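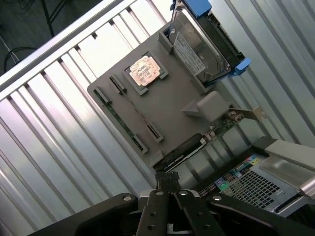

서멀 페이스트(thermal paste)는 프로세서의 금속 덮개와 방열판 사이에 바르는 점성 물질로, 두 금속면 사이의 미세한 틈을 메워 열을 옮기는 일을 한다. 한국어권에서는 서멀 구리스, 서멀 그리스, 써멀, 방열 그리스 등으로 불리며, 표기가 통일된 적은 없고 앞으로도 그럴 조짐이 없다. 새것일 때는 치약이나 연고와 비슷한 모습이지만 오래 쓴 것은 사정이 다르다. 방열판이 없는 워크스테이션의 프로세서에서 볼 수 있듯, 금속 덮개 위에 희고 푸석한 찌꺼기가 얼룩덜룩하게 남는다. 이 문서는 워크스테이션급 컴퓨터를 분해하고 정비할 때의 서멀 페이스트 잔여물과 그 제거, 재도포, 그리고 이를 둘러싼 오래된 다툼을 다룬다.

목차
1 개요
2 명칭
3 원리
4 굳은 잔여물
5 제거
6 재도포
6.1 도포 모양 논쟁
7 워크스테이션에서의 특수성
7.1 덮개와 메모리 슬롯
7.2 전원 커넥터
7.3 저장 장치
8 교체 주기
9 날소프 수리 모임의 기록
10 흔한 오해
11 같이 보기

1 개요
컴퓨터 부품 가운데 값은 가장 싼 축에 들면서 의견은 가장 많이 낳는 것이 서멀 페이스트다. 프로세서의 금속 덮개(히트 스프레더)와 방열판 바닥은 눈으로 보기에 평평하지만 실제로는 미세하게 울퉁불퉁하고, 그 사이에 갇힌 공기는 열을 잘 전하지 못한다. 페이스트는 이 공기를 밀어내고 자리를 차지한다. 하는 일은 그게 전부인데, 이에 관한 게시판 글타래는 끝까지 읽은 사람이 드물다.

2 명칭
‘구리스’는 영어 grease가 일본어를 거쳐 들어온 말이다. 이 때문에 구리가 들어 있느냐는 질문이 주기적으로 올라온다. 대개는 들어 있지 않다. 제조사 설명서는 ‘열전도 화합물’이라는 점잖은 표현을 선호하며, 현장에서 이 말을 입 밖에 내는 사람은 설명서를 소리 내어 읽는 중일 가능성이 높다.

3 원리
페이스트는 보통 실리콘 오일 같은 바탕 물질에 열을 잘 전하는 분말을 섞어 만든다. 분말로는 산화아연, 산화알루미늄, 질화붕소, 은 등이 쓰인다. 흰색이나 회색이 많은 것은 이 분말의 색 때문이고, 색으로 성능을 가늠하기는 어렵다.
페이스트의 열전도율은 공기보다 훨씬 높지만 구리나 알루미늄보다는 훨씬 낮다. 따라서 금속끼리 맞닿을 수 있는 곳은 맞닿게 두고 틈만 메우는 얇은 층이 이상적이다. 많이 바를수록 시원해진다는 믿음은 이불을 여러 겹 덮으면 시원해진다는 믿음과 구조가 같다.

4 굳은 잔여물
시간이 지나면 바탕 물질이 분리되거나 마르고 분말만 남는 경향이 있다. 방열판을 떼면 페이스트는 양쪽으로 나뉘어 붙으며, 프로세서 쪽에는 긁힌 회벽 같은 자국이 생긴다. 남은 층이 얇은 부분은 바탕의 금속색이 비쳐 전체가 얼룩져 보이기도 한다.
잔여물의 상태로 기계의 과거를 읽어내려는 시도가 있다. 가운데가 얇고 가장자리가 두꺼우면 압력이 고르게 걸렸다는 해석이 일반적이고, 한쪽으로 쏠려 있으면 나사를 한쪽부터 끝까지 조였다는 혐의를 받는다. 다만 방열판을 떼는 순간 비틀면서 자국이 뭉개지는 일이 많아, 증거로서의 가치는 찻잎 점보다 조금 나은 정도다.

5 제거
통상적인 절차는 다음과 같다.
전원을 끄고 케이블을 뽑은 뒤 본체를 안정된 면에 놓는다. 방열판은 기계가 잠시 돌아 미지근해진 다음에 떼면 수월하다. 굳은 상태에서 곧장 위로 잡아당기면 소켓의 종류에 따라 프로세서가 함께 뽑혀 나올 수 있으므로, 좌우로 조금씩 돌려 접착을 푼다.
큰 덩어리는 마른 천이나 플라스틱 주걱으로 걷어낸다. 나머지는 순도 높은 이소프로필 알코올을 적신 보풀 없는 천으로 닦는다. 바깥에서 안쪽으로 닦아야 찌꺼기가 소켓 테두리 너머로 밀려가지 않는다. 일자 드라이버로 긁는 방법도 널리 쓰이지만 추천하는 문헌은 없고, 쓴 사람도 대체로 말하지 않는다.
프로세서를 소켓에서 빼지 않고 닦는 쪽이 안전하다는 견해가 우세하다. 핀이 소켓 쪽에 있는 방식에서는 프로세서가 곧 소켓의 뚜껑 구실을 하기 때문이다. 굽은 핀을 바늘로 펴 본 사람은 이 견해를 더 힘주어 말한다.

6 재도포
면이 깨끗하고 알코올이 다 날아간 뒤 새 페이스트를 바른다. 쌀알만큼이라는 지침과 완두콩만큼이라는 지침이 공존하며, 두 곡물의 크기 차이를 고려하면 지침으로서는 느슨한 편이다. 덮개가 넓은 워크스테이션용 프로세서에는 소형 제품보다 양을 늘린다. 방열판 나사는 대각선 순서로 조금씩 나누어 조인다.

6.1 도포 모양 논쟁
점, 선, 십자, 엑스자, 다섯 점, 전면 펴 바르기 등이 알려져 있다. 각 파는 투명한 아크릴판으로 눌러 퍼지는 모습을 찍은 자료를 갖고 있으며, 모든 자료는 찍은 사람의 방식이 옳음을 보여준다. 압력이 충분하고 양이 터무니없지 않다면 모양에 따른 온도 차이는 실사용에서 구별하기 어렵다는 것이 중론이다. 이 중론은 어느 파도 받아들이지 않았다.

7 워크스테이션에서의 특수성
일반 데스크톱과 비교하면 워크스테이션은 공기 흐름을 유도하는 덮개나 전용 규격의 부품이 많아 손이 한 번 더 간다. 대신 공구 없이 빠지는 부품도 많은데, 어느 쪽으로 밀어야 빠지는지는 기종마다 다르다.

7.1 덮개와 메모리 슬롯
일부 기종은 메인보드 대부분을 플라스틱 덮개로 가리고 프로세서 소켓과 메모리 슬롯이 있는 자리만 뚫어 놓는다. 먼지와 떨어진 나사를 막아주는 장점이 있고, 정작 나사가 그 밑으로 들어갔을 때는 장점이 그대로 단점이 된다. 메모리 슬롯이 소켓 가까이 나란히 놓인 배치에서는 넘친 페이스트나 알코올이 슬롯 쪽으로 흐르지 않도록 주의한다. 슬롯 끝의 걸쇠는 소매에 잘 걸린다.

7.2 전원 커넥터
여러 가닥의 선이 묶인 전원 커넥터는 잠금 고리를 누른 채 커넥터 몸체를 잡고 뽑는다. 선을 잡고 뽑는 것은 금물이지만 좁은 본체 안에서는 원칙이 자주 시험에 든다. 프로세서만 손볼 때는 커넥터를 굳이 분리하지 않아도 되며, 다발을 옆으로 젖혀 작업 공간을 만드는 것으로 족하다.

7.3 저장 장치
3.5인치 하드디스크는 흔히 전용 캐리어에 끼워 장착한다. 제품 라벨에는 작은 글씨가 빽빽하게 인쇄되어 있어 모델명과 일련번호를 옮겨 적을 때 돋보기나 젊은 동료가 필요하다. 본체를 눕히거나 기울여 작업할 경우에는 드라이브를 먼저 빼 두는 편이 마음이 편하다. 백업은 그보다도 먼저 한다.

8 교체 주기
합의된 주기는 없다. 해마다 갈아야 한다는 주장과 기계가 죽을 때까지 그냥 두라는 주장 사이에 거의 모든 값이 제안되어 있다. 실무에서는 온도가 예전보다 눈에 띄게 올랐거나, 다른 이유로 방열판을 뗐을 때 교체한다. 뒤의 경우에는 선택의 여지가 없다. 한번 떨어진 페이스트를 그대로 다시 눌러 쓰면 공기가 갇히므로, 방열판을 ‘잠깐 들여다보려고’ 뗀 사람은 그 순간 페이스트를 새로 바르기로 결정한 셈이다.

9 날소프 수리 모임의 기록
날소프(Nallthorpe) 수리 모임은 중고 워크스테이션을 손보아 지역 학교에 넘기는 동호회로, 정비 일지를 꼬박꼬박 남긴 것으로 알려져 있다. 2/29/20 자 일지에는 그때까지 재도포한 기계가 200대에 이르렀고, 그 가운데 17대는 페이스트와 전혀 무관한 고장이었다고 적혀 있다. 무관하다는 사실은 물론 전부 재도포를 마친 뒤에 밝혀졌다.
일지를 쓴 퍼거스 린지(Fergus Lindsay)는 시판 페이스트인 하이키어(Hikier)와 달텀(Daltum)을 같은 기계에 번갈아 발라 비교했으며, 차이가 3도라고 기록했다. 같은 쪽 여백에는 다른 필체로 ‘창문 열려 있었음’이라고 적혀 있다. 이후의 비교 시험은 창문을 닫고 진행되었으나 결과가 실린 쪽은 페이스트로 붙어 버려 펼칠 수 없다.
모임은 한때 퀸텔라(Quintela)라는 이름의 대용량 통을 공동 구매하기도 했다. 린지의 계산으로는 대략 2,000회를 바를 수 있는 양이었다. 일지에서 남은 양에 관한 언급은 그해 2월 이후 나오지 않는다.

10 흔한 오해
페이스트가 접착제라는 오해가 있다. 일반 페이스트에는 접착 기능이 없고 방열판은 나사나 걸쇠로 고정한다. 굳은 페이스트가 접착제처럼 행동하는 것은 사실이나 그것은 제품의 의도가 아니다. 열전도 접착제는 별도의 제품이며, 둘을 혼동하면 다음 분해가 매우 길어진다.
치약으로 대신할 수 있다는 이야기도 끈질기다. 갓 발랐을 때는 그럭저럭 열을 전한다는 실험이 여럿 있으나 물기가 마르면서 성능이 떨어진다. 민트 향은 온도에 영향을 주지 않는다.
프로세서 덮개에 남은 얼룩이 고장의 흔적이라는 오해도 있다. 마른 페이스트 자국만으로는 고장 여부를 알 수 없다. 중고 거래에서 이 얼룩을 이유로 값을 깎으려는 시도가 보고되며, 판매자가 천과 알코올을 갖고 있으면 보통 실패한다.

11 같이 보기
방열판
열 패드
이소프로필 알코올
히트 스프레더
메모리 슬롯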